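Washing waxed and cotton canvas: cold only, or am I being fussy?

brumer_lane
4 September 2023
Hello all, long time reader and finally brave enough to start a thread. My aunt Gudrun Haberkorn left me a whole cedar chest of heavy cotton things (tablecloths, aprons, a couple of work jackets) and almost everything in it is dark. Greens, browns, one navy that I just adore. I'd like to use them this fall instead of leaving them to sit for another twenty years, but I'm scared to death of fading them. Cold water only? Vinegar? She used to swear by a cup of salt, bless her, and she was right about most things.

irnik_sews
Welcome! What a lovely thing to inherit. Cold water, inside out, and a short cycle. I've kept a dark green apron going that way since my oldest was in grade school and it still looks respectable. Skip the salt. It doesn't set modern dyes, whatever our aunts told us (mine said it too!).
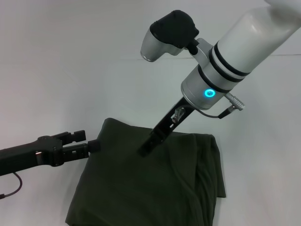 The other thing I'd say is to take them out the minute the machine stops. Dark cotton that sits in a heap gets those pale crease lines, and once they're in, you can iron till supper and still see them. I hang mine in the shade, over two lines if it's a big piece, so the weight doesn't pull one edge out of shape.

Chuensuk
Going to disagree a little, with love. Cold is fine for color, but if these have been in a chest for years I'd give them one warm wash, 100 degrees Fahrenheit or close to it, to get the old smell out. Cold water never shifted cedar for me.

irnik_sews
One warm wash on a navy that old? Oh, I wouldn't. Air it on the porch for a week first.

Chuensuk
A week on the porch in my town and it would smell like the neighbor's barbecue. We'll have to agree to differ!

ralia80
Test a hem with a damp white rag before any of this. And please, if one of those jackets is waxed, no machine at all, just a sponge and cold water.

brumer_lane
You are all so kind. One jacket does feel waxy, so that's getting the sponge. The navy goes on the porch tomorrow, and I'll try the warm wash on a brown apron first. I'll report back in October.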